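Search the help pages Type a word or model Go

Section 4: Setting Up and Using Your Enura Garment Steamer

Welcome back! If you have been following along from Section 3, your steamer is out of its box, the hose is snapped onto the base, and you have thrown away more cardboard than seems reasonable. Now comes the pleasant part. Take your time with this section the first time through, and after a week or so you will find you hardly need it anymore.

4.1 Filling the tank

1. Make sure the steamer is unplugged and standing upright on the floor.
2. Lift the tank straight up by its handle and carry it to the sink.
3. Turn the tank over, unscrew the cap, and fill with cool tap water to the MAX line. The tank holds 2000 ml when full, enough for a good long session.
4. Screw the cap back on snugly and set the tank back on the base. You will hear a small gurgle as the water finds its way down.

Note: If your tap water is hard, use half tap water and half distilled. Please don't add perfume, starch, or fabric softener to the tank, however tempting it may be. These leave a sticky film inside the heater, and our repair bench at Ledholm sees a great deal of it.

4.2 Getting the fabric ready

Steam works best on cloth that has been given a moment of attention first. Check the care label, empty any pockets, and shake the piece out well. Shirts and dresses can go on the hanger at the top of the pole. Towels, napkins, and other flat pieces are easier to start on a table - smooth them with the flat of your hand from the middle toward the edges, and then hang them up by two corners. 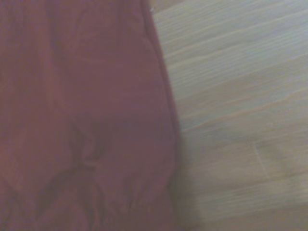 Fig. 4-1. Plain dark cloth with a hemmed edge.

Hems deserve a little extra patience. The fabric is thicker there and takes longer to relax, so plan on a second slow pass. With deep colors like wine, navy, or black, steam from the back side whenever you can and try a hidden corner first.

Caution: Never steam clothing while someone is wearing it, not even for one quick touch-up at the cuff.

4.3 Steaming

1. Plug the cord into a grounded wall outlet. Extension cords should be left in the drawer.
2. Turn the dial to LOW for thin fabrics or HIGH for cotton and linen.
3. Wait 60 seconds for the ready light to turn green.
4. Point the steam head away from yourself and let the first puff go into the air. It often carries a few drops of water.
5. Starting at the top, move the head slowly downward with the nozzle just touching the cloth. Pull the bottom of the fabric gently with your free hand, keeping that hand well clear of the steam.
6. Let the piece hang for several minutes before you fold it or put it on. Warm cloth creases again very easily!

Warning: The steam head and the lower part of the hose become very hot. Keep children and pets at a distance, and hang the head on its hook whenever you put it down.

4.4 Choosing a spot

The steamer is happiest on a level floor with some open room on every side. The pole reaches 83 inches at full height, so look up before you extend it, especially under a sloped ceiling or a hanging lamp. If you keep a table nearby for folding, protect bare wood with a thick towel. Steam can leave a pale mark on an oiled or waxed finish, and pine in particular will show it.

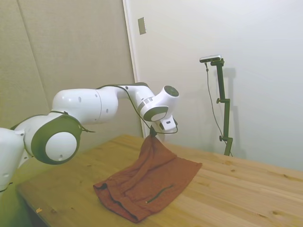 Fig. 4-2. Light wood table with visible grain.

4.5 When you are finished

1. Turn the dial to OFF and unplug the cord.
2. Leave the unit to cool for at least half an hour.
3. Empty the tank and leave the cap off overnight so the inside can dry.
4. Hold the hose up straight for a moment to let leftover water run back to the base.

Still puzzled about something? Stamatia Petridis and her colleagues on the Enura help desk are glad to talk it over with you. Please have the model number from the underside of the base handy when you call.

Related topics
Section 3: Unpacking and Assembly
Section 5: Removing Scale
Replacing the Hose on the Enura 560
Fabric Guide: Cotton, Linen, Wool, and Blends
Warranty and Repairs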